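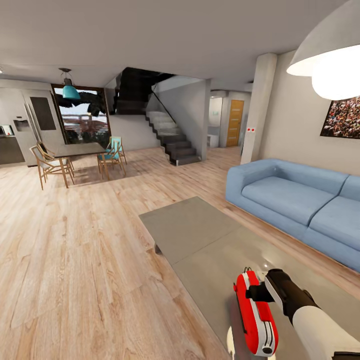

## nhan_tang
Planner in Jotley stalls with the arm over the coffee table. 60 tries, 18 dead. Anyone?

Wrist view, floor and both fingers:
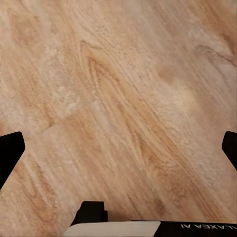 ## warrier_n
Looks like your collision margin to me. I dropped mine to 2 and it quit sulking!

## efthymia_k
Nah, I'd blame perception. All that wood grain is a pain for depth (mine hated it). Check the other close-up, it's half black:

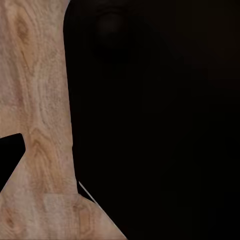

## nhan_tang
Ooh, I never masked the gripper. Trying both tonight.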